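Recording the Stonura utensil task, step 2: the pickup pass

Open the fingers wide before you go near the holder. Approach slowly. The policy learns your panic too. 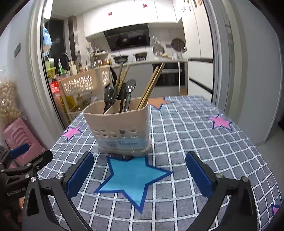
Fingers open, holder straight ahead.

Record 31 passes, then move on to the pile. Overlapping chopsticks are where our success rate goes to sulk: the Fanari baseline managed 4 clean grasps in 23. Take the top stick first and pause before closing. 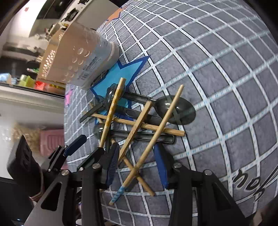 Aitken: Does the pause survive training, or does the policy just learn to dither? Mine dithered.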